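Ticket: Busano app does not sync after beta update
Product: Busano for tablet, beta channel
Opened by: Ebenezer Fiadzo
Assigned to: Bernadette Nic Giolla
Status: Waiting for customer

Ebenezer Fiadzo, Monday, 9:40
Hello, I installed the system beta on my tablet and after this the Busano app stops syncing. It goes to 8 percent and then it stays there. My library has around 2,000 items. On the old system the same library was syncing without a problem. I have already restarted the tablet and signed out and in again.

Bernadette Nic Giolla, 10:25
Thank you for the report. Please tell me if the Pundinora extension is turned on. Please also open Settings, Storage, and send me the size of the cache.

Ebenezer Fiadzo, 11:10
Pundinora was on. I turned it off and nothing changed. The cache is 800 MB. I tried also with the Keane network in the office and with my phone as hotspot, same result.

Bernadette Nic Giolla, 13:30
I can repeat the problem on our test tablet with the same beta. The log shows that the app asks for background time and the system refuses it. Please try this:
1. Close Busano.
2. Clear the cache, but do not delete the app.
3. Open it again and set the batch size to 100.
4. Keep the screen on during the sync.

Ebenezer Fiadzo, 15:05
With batch size 100 it passed 8 percent and finished. But when I lock the screen it stops again.

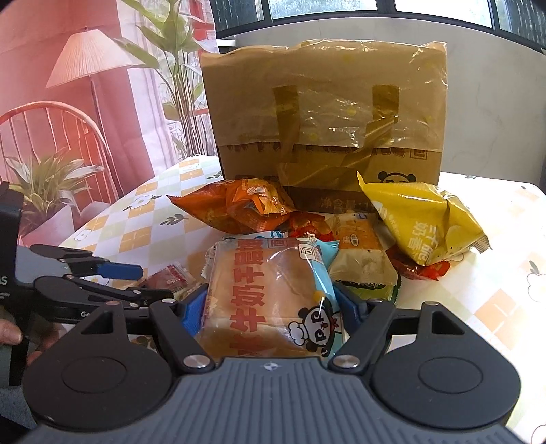
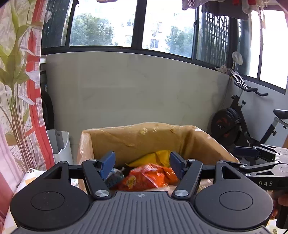
Attachments: packaged snacks (first) and open box (second)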